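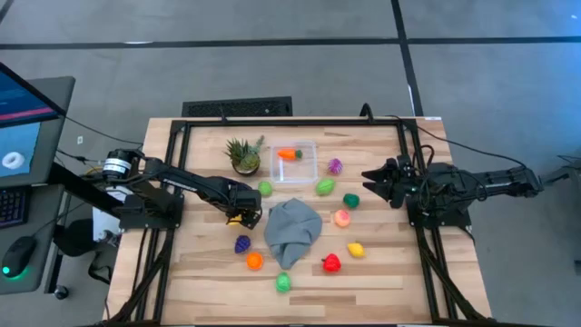
## 4. Setting up the seed drawer

Right, so you've got the catalogue printed and the labels cut. Now comes the bit I like best, which is getting the seeds themselves into order. I've done this for our swap at Treltham every April, and the steps below are the ones I'd give to anyone starting from a carrier bag full of mystery packets.

You'll need the drawer, the card dividers, a soft pencil, paper envelopes and a jar of silica gel. Allow yourself an evening. Tea helps (but keep it on another surface, please).

1. Tip everything out and sort it by family first. Don't fuss over varieties yet. Beans with beans, squashes with squashes, and a heap for anything you can't name.
2. Pull out every packet with no year on it. Put these to one side for the germination test in section 5.
3. Slot the tall dividers into the drawer, starting at the back. They only fit one way round — the notch goes to the left.
4. Write the family name on each divider in pencil. I used ink my first year and regretted it by June, when half the brassicas had to move.
5. File the packets oldest at the front, so those get sown first.
6. Give each packet its number from the catalogue, top right corner. Our list is up to 2,767 now, so leave room for four digits!
7. Drop one sachet of silica gel behind every second divider and shut the drawer.

**Note:** Big seeds like broad beans and runners take up far more room than you'd think. Maja Wasilewska keeps hers in jars on the shelf and puts a card in the drawer saying which jar, and I've copied her ever since.

**Note:** If two packets turn out to be the same variety from different growers, keep them apart. Give the second one its own number and add the grower's name. We've got two lots of the Jadden pea, one from Tadeusz Kołodziej and one from Lenni Aaltonen, and they crop a good fortnight apart in my garden.

**Caution:** Never file seed that feels soft or bends when you press it. It needs more drying. Spread it on a plate somewhere airy for another week and try again. One damp envelope of courgette seed can spoil the whole row behind it — I lost a lovely run of lettuces that way.

**Caution:** Some bought seed comes dusted with a coloured coating. Keep those packets sealed, wash your hands after touching them, and don't let small children help with that pile.

### Checking the drawer

Once a month, open it up and look at the silica gel. If you've got the sort that changes colour, swap it when it turns. Have a sniff as well. Anything musty comes out straight away, along with its neighbours on both sides, and goes through the drying step again before you put it back.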